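Chapter 7
When the Finger Does Not Close: Faults in Hand-Held Grippers

In September, the training workshop at Arklow stopped using one of its grippers after 19 failed grasps in a single morning. The tool had passed its check the day before. The motor was good, the battery was full and the software gave no warning. The fault was in the finger mounting, where a screw had become loose by about 2 millimetres.

This is a small distance, but a gripper finger is a lever. A little play at the root becomes a larger error at the tip, and the object turns or falls when it is lifted. In the Arklow case, a metal part fell on the foot of a student. The student wore safety shoes and was not hurt – the workshop had made them a rule only that year.

A fault of this type is hard to find because the finger can look straight when nothing is pressing on it. For this reason we begin the chapter with the mounting and leave the motor for later.

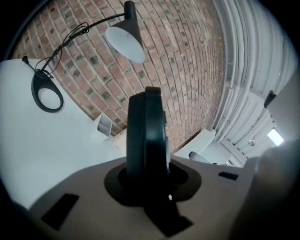

7.1 The finger and its collar

On the hand-held gripper, the black finger stands in a round collar on the beige body. The collar is the first place to inspect. Switch off the tool, hold the body firmly and push the finger gently to each side. If you feel movement, or hear a click, do not use the tool. Put a tag on it and write down what you found.

The Plenine method, which we follow in this book, asks for this check after every 200 grasps. At Arklow the last written check was 159 grasps before the first failure, so the rule was respected and the fault still came. We will return to this problem in section 7.4, together with the records from Trodgate.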